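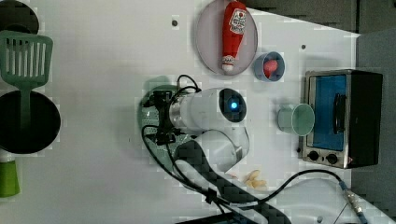
Item 2. Play kitchen table with plate, cups and toaster oven.

Beltcombe Play Kitchen Set: Table Layout and Parts Meeting
Minutes, March

Last updated: March

1. Opening
The meeting opened at 9:30 am. The minutes of the previous meeting were accepted with one correction: the storage bins are supplied by Mogensen, and the order form should say so.

2. Table layout
The group reviewed the current layout of cookware, dishes and play food. Agreed that the ketchup bottle stays on a plate as its standard position. The bottle is to be laid on its side. Cups may be upright or on their side, and the layout sheet is to have a separate entry for each.

It was noted that the parts list uses "dish," "plate" and "saucer" for the same item. "Plate" will be used from now on. The list stands at 3,846 lines across all sets and will be corrected in one pass.

Action: revise layout sheet and parts list before the April meeting.

3. Play food

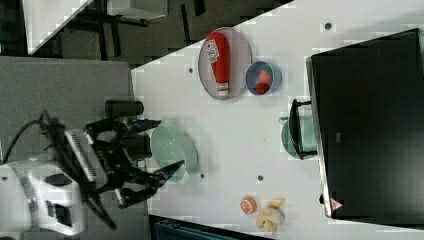 Replacement stock for the play food was discussed at length. The Ciltitz store holds 900 pieces, most of them vegetables, and the fruit is running low. Fruit is to be ordered by type in future, with separate lines for whole pieces, slices and bunches, as the orange slice and the bananas were entered last time under one code. The strawberry-type pieces remain under small fruit. The minimum order from Weron is 1,000 pieces, mixed types allowed. Approved.

Action: send order to Weron with the new codes.

4. Bowls and plates
Two proposals were tabled. The first was to keep small fruit in the blue bowl in all layouts. The second was to assign plates by color, green for fruit and gray for bottles and jars. The first was approved. The second was held over. 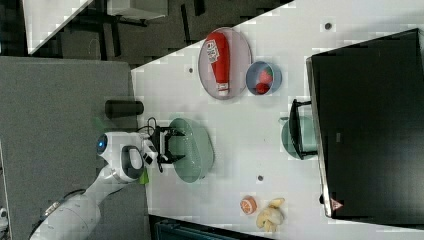
Ciltitz replied in writing that color rules for plates would slow down packing, as the plates arrive in mixed cartons and would have to be sorted by hand. They would accept a rule by size. The reply is to be filed with the proposal and both taken up in April.

5. Budget
Spending of up to 2,000 was approved for play food and spare plates together. Carriage is included. Bins are charged separately.

6. Other business
Labels on the storage bins are to be printed in larger type. The lid sizes for the pans are still missing from the parts list and will be added under item 2.

Meeting closed at 10:50 am.

Contact: Beltcombe office | Copyright Beltcombe | Back to top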